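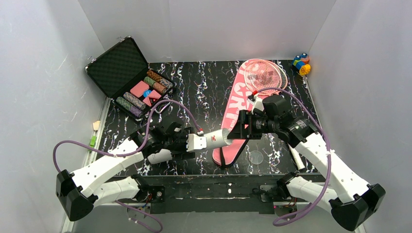
Section 4. Safe use of the two-arm bench cell

The rules in this section apply to every Grodholm bench cell in which two arms share one table. Read them before you power the arms, and keep a copy at the cell. Most stoppages reported from the Kumwood site came from crowded tables and loose cables, and both can be checked by eye. When the two grippers meet at the middle of the table, as they do when both are at one white cylinder, there is little room left for anything else. Tall or long items, such as an open briefcase with its lid up or a skateboard deck laid at an angle, belong toward the back half. The cables on each arm need enough slack to follow the wrist, but a loop that hangs out past the table can catch on a sleeve.

4.1 Before each run

1. Press the stop button and confirm that both arms are disabled.
2. Clear the mounting rail of crumbs and debris with a dry brush. Do not use compressed air.
3. Follow each cable by hand from base to gripper. Replace any zip tie that is cracked or has slid out of place.
4. Set out the items for the task. Leave at least 75 mm between any item and the nearest arm link in its home position.
5. Close lids and cases unless the task calls for them to be open.
6. Step back, release the stop button and send both arms home.

NOTE: The Gamance controller shows code 661 if one arm is homed without the other. Clear the code and repeat step 6.

CAUTION: Never reach between the arms while they are enabled, even at low speed. Two slow arms can still trap a hand.

4.2 Soft items, straps and zippers

Bags and other soft goods change shape when they are gripped, so the limits used for hard items do not apply.

1. Set grip force to the lowest step and raise it one step at a time.
2. Lay straps flat where you can. A finger that slides under a strap may not come free when the gripper opens. 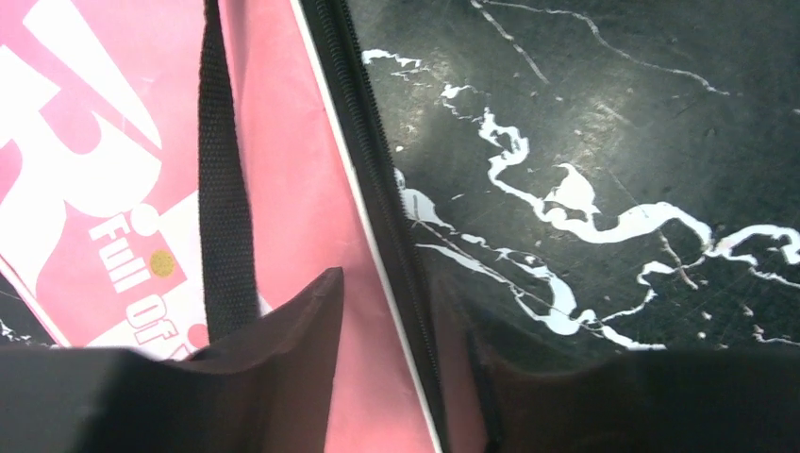

3. Approach a zipper along its length — not across the teeth — and keep the fingertips off the slider until the bag is held steady.
4. Stop the run if fabric folds between the fingers and the table. Disable both arms before you pull it clear.

NOTE: Fingertip pads wear faster on woven straps. Check them every week and order replacements from Oyelaran under part 3035.

4.3 After each run

Home both arms, press the stop button, and only then remove the items. Write down any contact between the arms in the cell log, including light touches that did not trigger a stop.

4 comments
75 shares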